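Sudero Refurbished Office Desktop – Tower Model

The Sudero tower is a used office computer which we check, clean and sell again with a new warranty. It is meant for small offices, school libraries and families who need one dependable machine for letters, e-mail, accounts and video lessons. It is not a gaming computer, and we prefer to say so before you buy.

Every tower comes from a company which has changed its equipment. We erase the old disk completely, test the power supply for 21 hours and replace any fan that makes noise. Luminița Jitaru signs the test sheet, and you receive a copy in the box. If your tower has a scratch on the outside, it is written on the sheet too.

Memory and disk are chosen by you at the time of order. You can also buy the tower without memory, if you have your own modules from an older machine. Please write to us first with the numbers printed on the module, as many types look alike and do not fit.

Inside an open desktop tower:

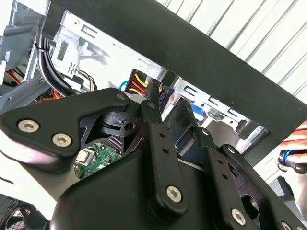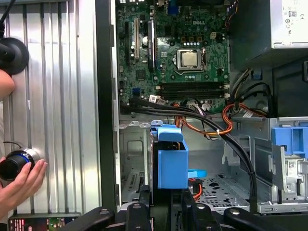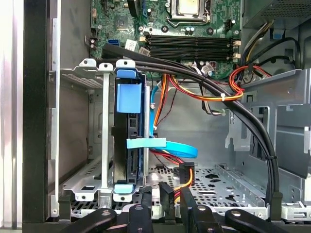

Delivery is free within 50 kilometres of our shop in Dillville. For longer distances we use the Mellora courier, and the price is shown in the basket before you pay. The parcel is heavy, so please have a second person at home if you live on a high floor. We do not deliver on public holidays.

The warranty is for one year and covers all parts except the small battery for the clock. To use it, send a message with the order number and a few words about the problem. Veronica Stoica answers in English and Romanian, normally on the same day. In many cases the trouble is a loose cable – she will explain to you by telephone how to check it with the power disconnected.

Schools and associations can ask for a separate offer. For larger orders we keep the towers in our store until September, so that you can receive them when the classrooms are ready. Keyboard, mouse and monitor are not included, but we have them in stock at Dillville and can put them in the same delivery. The power cable is included, with the plug for your country.

Order code: 3563

Contact: Sudero, Dillville | © 2021 Sudero. All rights reserved. | Back to top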